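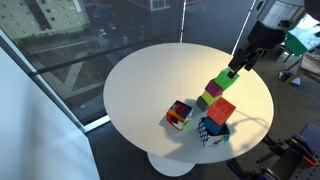
4.2 Two arms, one tower

Figure 6. Two-fingered grippers at the round table. Top panel: the dark arm with the green cube at the top of the tallest stack. The white arm carries the same task in the second panel, its bright green printed bracket beside the gripper.

We compared the Jumel and Pop controllers on stacking, a skill most toddlers pick up without a grant.

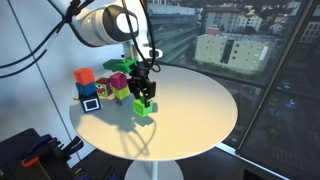 PLALTVILLE, August - Each controller got 80 attempts on each arm. Pop planned faster and then spent the savings hesitating over the cube. Jumel hesitated less and apologized to the log file more, with 432 warnings, 13 of which meant something.

Cube color made no difference to either controller. The printed cube was never a target, though Jumel twice proposed it.

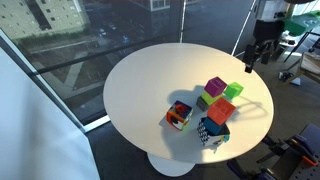

4.3 Viewpoint

With the green cube standing beside the magenta and lime-green stack, the views disagreed on where one block ended and the next began. We kept the higher view and dropped the average, which had been wrong in a new place.
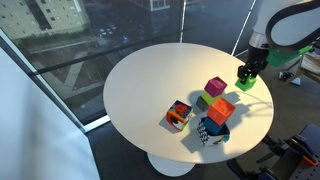
Catinca Voicu, gripper integration, Vundmont

Release height mattered more than grip force. We set it to 8 mm for Section 5 and left the fingers alone.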